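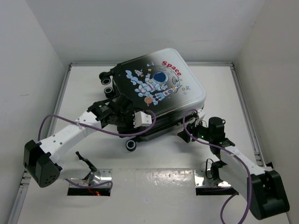 Hard-shell suitcase with a printed astronaut.

Cleaning a hard-shell suitcase

Wipe the shell with a damp cloth and a drop of dish soap. Go lightly over printed areas and skip scouring pads, which dull the finish. Scuffs usually come off with a melamine sponge. Test it near the wheels first.

Pull hair and thread out of the wheels with tweezers. If a wheel still squeaks, use a little silicone spray and wipe off the extra.

Vacuum the lining, then leave the case open overnight. For a musty smell, set a bowl of baking soda inside for a day or two.

Store it in a dry closet, away from the water heater. Kumudini Uddin keeps her spare bedding in hers between trips.

Next: Getting candle wax out of a tablecloth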